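Packing line progress report for Drarkex, second period
May 21, 2022
Prepared by Lena Malinowski, Hukwood

Dear Ashley,

Thank you for your patience since February, and for the kind words you passed along to the crew, who were tickled to hear them! We now have 276 recorded runs of hand packing, up from 221 at our last report, and the bagging tasks are finally getting their share. Bags are harder than boxes, as you warned me they would be, and people need a while to feel comfortable working through a pair of grippers instead of their own fingers.

The bigger news is on the people side. Our packers now take turns at the recording table in short shifts, and several have asked to stay on it (I hadn't expected that, given how nervous the first meeting was). Nobody's hours have been cut, and we would like to keep that promise in writing through the next period. I've asked for 24 more paid training hours in the attached budget and would love to talk it over with you.

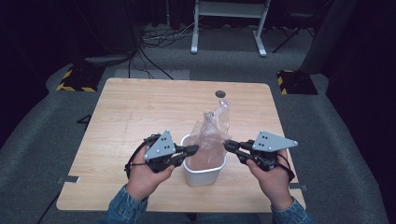
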